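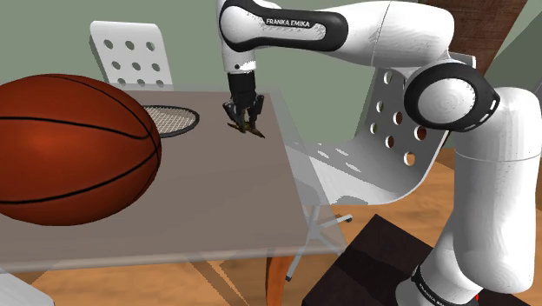 # Mandska 2 is out, and the planner finally knows when to slow down

**Pultberg, 8th February.** We've been sitting on this one since October and I'm very happy to get it out the door. Mandska 2, the new release of our motion planning and grasp software for robot arms, is ready to download today!

If you haven't met us before, we're Riviere, a small software company in Pultberg. We write the part that sits between "the camera sees something" and "the arm goes and gets it." Mandska takes in a scene, works out where the gripper could go, picks a path and hands it to the controller.

## What's new

The big one is the approach planner. In the old version, the arm treated the last stretch above the table pretty much like any other part of the move. You could tune it by hand (I did, for far too many evenings), but a setting that suited a tall box was miserable for something flat and irregular lying right on the surface. Mandska 2 plans that last stretch separately, with its own speed limits and its own collision checks for the fingertips. It'll also try a different wrist angle before it gives up and asks for help.

We've rebuilt how clutter is handled, too. Our simulated room has a Franka Emika arm at a glass-topped table with a basketball and a tennis racket on it, and I've grown fond of that setup. A ball is easy to model, but it's big and it blocks the view. A racket head is mostly holes. Our old code filled it in as a solid plate, so the planner steered around air. The new one keeps a coarse shape for the long moves and a finer shape close to the gripper, and you can switch between them for each object.

See-through surfaces get their own setting now. Glass is a pain for depth cameras, and plenty of you wrote in to say your arm thought the tabletop was down on the floor. You can now pin a surface by hand, and Mandska will trust your number over the sensor's. It's a plain fix, but it works well for us.

## Testing it

Every build goes through Grernano, our scene generator, before it gets anywhere near real hardware. Grernano shuffles the furniture, the lighting and the objects, then runs the planner on whatever comes out. Mandska 2 went through more than 2000 scenes before we called it done. Failed runs are saved with the full plan, so you can step through one and see which check said no. That viewer ships with the release, and it's the part I use most!

## Getting it

Mandska 2 runs on Linux and needs 8 GB of memory. Projects from the first version open as they are, except for custom grasp files, which need a pass through the converter in the tools folder. Keep a copy of the originals, please.

It's free for classrooms and for personal use. Company licenses are priced per arm, and existing customers get the upgrade under their current plan.

Press questions, demo requests and bug reports all go to the Riviere front desk in Pultberg. If you're sending a bug, attach the saved plan and we'll get to it faster.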